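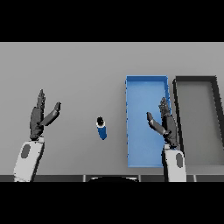
Guramow hand pack for the Rirkden sim, version 13. Three stars, maybe three and a half on a good day.

Bought it in December to replace the Vanhove two-finger gripper I'd been using for bottle sorting. Wanted proper fingers on both arms. Got them. Install was quick, 634 MB, no fuss, though it wiped my old joint limits without asking so back yours up first!!

Good bits. Thumb is miles better than I expected. Small bottles lying at an angle used to be a nightmare with the Vanhove, it would clip the cap and send the thing skidding. With these you come in from the side, close the fingers round the body, done. Contact feels solid, hardly any jitter. I ran 300 picks overnight with the left hand and lost very few, most of them my own fault for a lazy start pose.

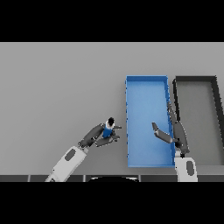
Carrying is where it gets fiddly. Go slow near the bin walls. The fingers stick out further than you think and the default path is too low, I had to raise mine a fair bit before it stopped catching the rim. Handing over from left to right is worse. Two big hands, not much room, and the planner gives up if they get close. Didnt manage it reliably until I wrote my own waypoints.

Slow as well. Over 1605 steps for one pick and place with collision checks on, the Vanhove did it in a fraction of that. Fine if you leave it running, annoying if you're sat there tweaking.

Manual is thin. Finger numbering in the manual doesnt match the controller panel, lost a whole evening to that. Support did reply, just not very usefull.

Tried the Fustonari hands too on the free trial. Prettier, softer grip, dropped things constantly. Sent back.

Would I buy the Guramow again? Yes for odd shapes. For boxes stick with two fingers and save your money.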